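February, bench notes, equipment planning

Spent the morning on next year's list and I'm more excited about it than a spreadsheet deserves. The two-arm setup stays as is. What I want is everything around it: spare finger sets, a second table and better cable guides.
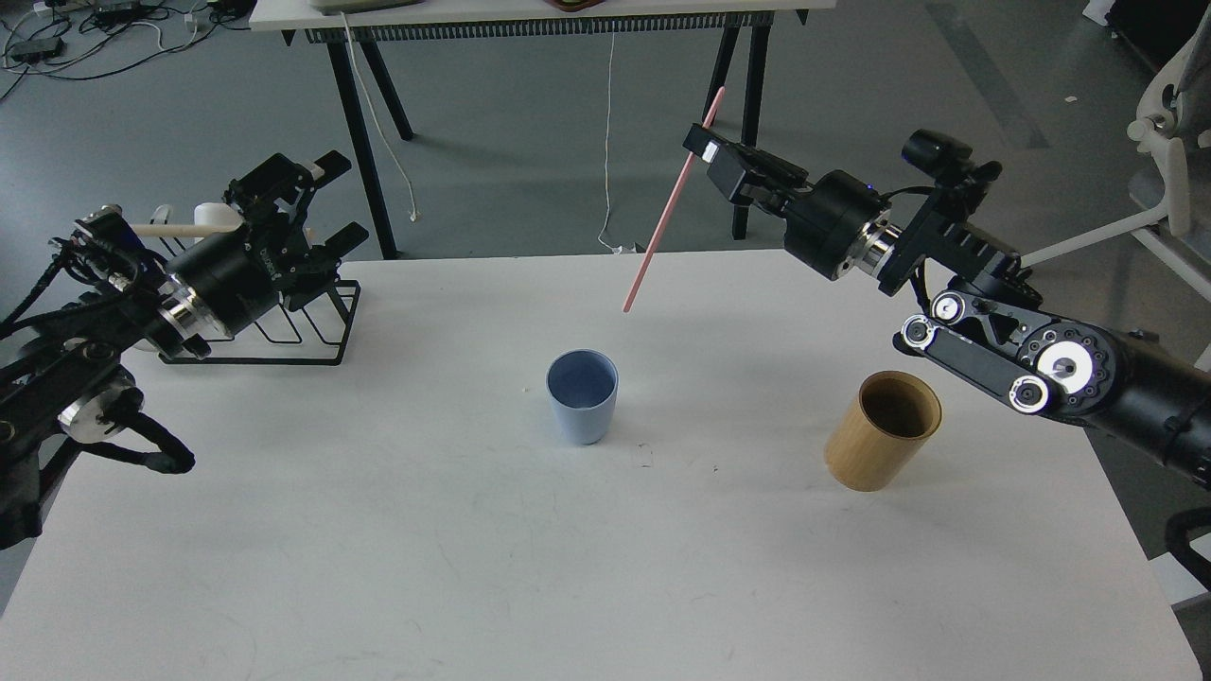
Zallamholm Manipulation Group, Lakville workshop

Straws are a great test for fingers! Thin, light, easy to crush. I'd like to put soft pads from Driludex on the list, 3 sets, and compare them with the Bianchini ones before we commit. Bianchini quoted 89 a pair, Driludex 70. Shipping not included in either, need to ask. 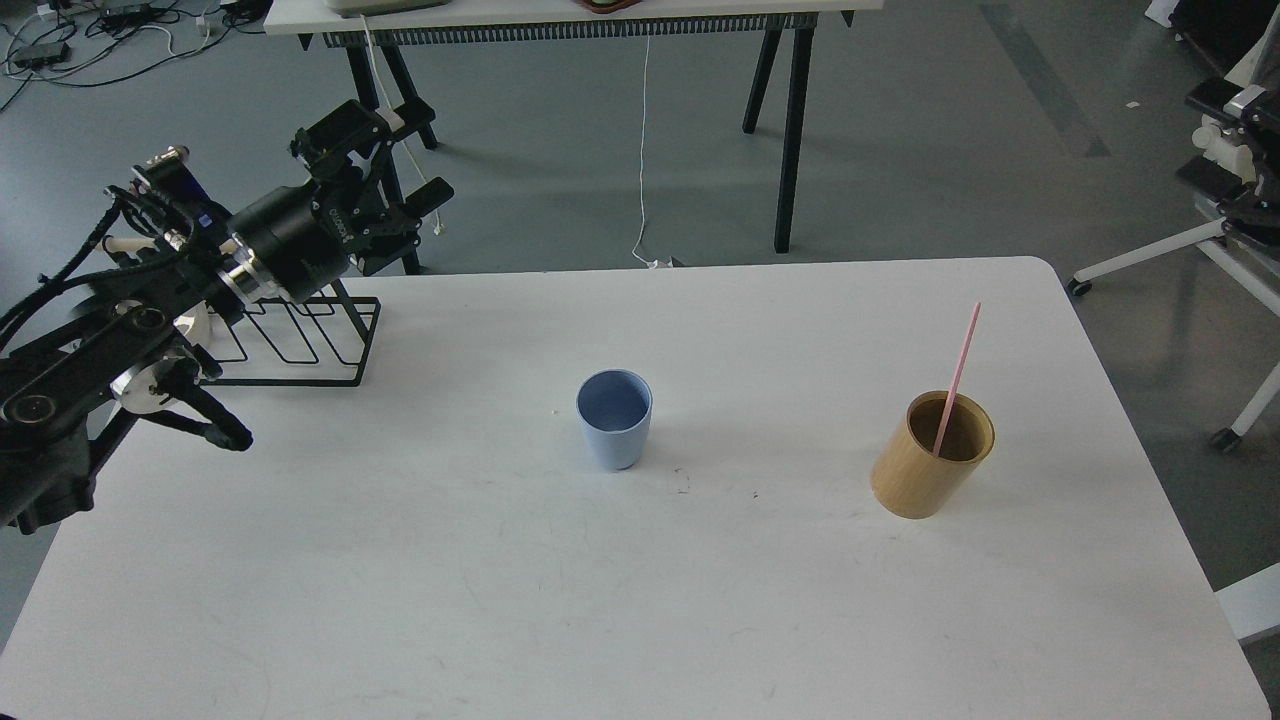

Next line is props, and it's cheap, so let's be generous. I want cups in several diameters and a few heights, doubles of each. The bamboo-look cup with the pink straw leaning in it is wider than the blue one, and I'd love a couple of sizes in between. Also a second rack with wider slots.

Running total is 1,211 before the table. Table price still open (measure the floor first, the doorway too). If it gets tight, I'd drop the cable guides and keep the pads.

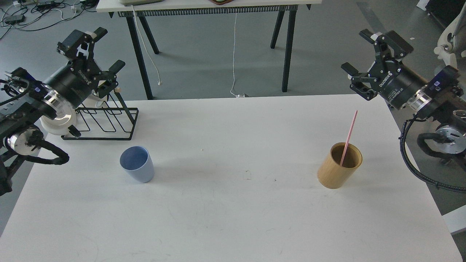
Both grippers open, cups and rack on the table.

To do: shipping quotes, tape measure, ask for pad samples.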